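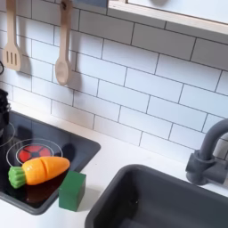 Play-kitchen bench with a toy carrot and a green block on the cooktop.

Redusance Planner 5 - task and motion planning for tabletop manipulation

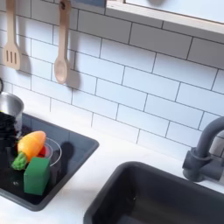 By the Redusance product desk, Sulthorpe | Updated 2023-09-09

Redusance Planner takes a camera view and a short written instruction and returns an ordered list of arm motions. It runs on the control PC next to your existing driver, and no cloud account is needed.

The perception module handles crowded layouts, such as a carrot lying in front of a clear glass bowl with a green sponge close by. Clear objects get their own segmentation pass - you can switch it off in the settings file if your bench has none.

What you get
Planner core and perception module
Bahrami grasp library, 385 stored grasps
Buner log viewer, for stepping through a plan and editing it
Command-line tools and a Python interface

Performance
Replanning takes roughly 122 ms on the reference PC. Plans of up to 179 steps are supported. Longer jobs have to be split.

Requirements
Linux, 64-bit
One fixed color camera, calibrated to the arm base
Joint position control over Ethernet

Licensing is per control PC and includes updates for a year. Depth camera support is planned for October and will be a free update for current license holders.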